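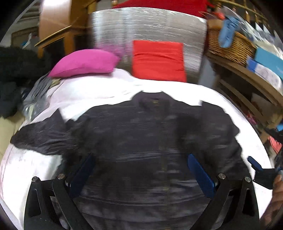 Dayana Restrepo has folded and handled clothes for a living for nine years, first in a hotel laundry and now at Illemon, a garment care company that cleans, mends and returns jackets, coats and dresses. Since October she has spent part of each shift with a hand-held gripper, recording how the work is done so that a machine can learn to do some of it.

"You squeeze the lever and the fingers close," she says. "The first week I kept wanting to put it down and use my hands. A jacket that takes me no time at all took forever."

The recordings go to a small team led by Theophilus Essien, who came to Illemon from Livico, a packaging business. The plan is for robot arms to take over the flat folding, starting with jackets. Essien wants 2000 recordings of each type of garment before an arm is allowed near customer clothing.

"Boxes are easy. A box is the same shape every time you see it," he says. "With a jacket, the sleeve ends up underneath, or the collar flips. We need all of that, including the bad attempts."

Most of the recording is done in furnished bedrooms and not on the folding tables. Restrepo was against that at first. She says the tables are the right height and a bed is hard on the back. Essien says clean tables gave them a system that failed as soon as anything else was in view. They still argue about it, and she has won a limit of two hours at a time.

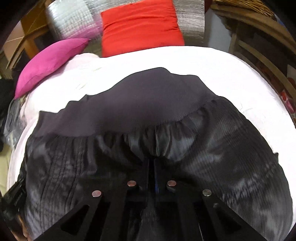
Dark, shiny fabric is among the harder material to record, Essien says.

Pay was the other question. Staff who record get a higher rate for those hours, but the rate was set for the trial only. Restrepo has asked for it in writing for whatever comes next.

"If the arm does the folding, somebody still has to check it, and somebody has to fix what it does wrong," she says. "I want to know that's a job with a name and a wage."

Essien says four positions are planned for checking and repair work, and that people on the floor will be asked first. He won't promise that the folding team will stay the size it is now. "I told them that at the start. It would be wrong to say anything else."

Restrepo says she has learned things about her own work from slowing down. She never knew she smoothed a back panel before touching the sleeves. The newer staff now get taught it that way, by hand, on the tables.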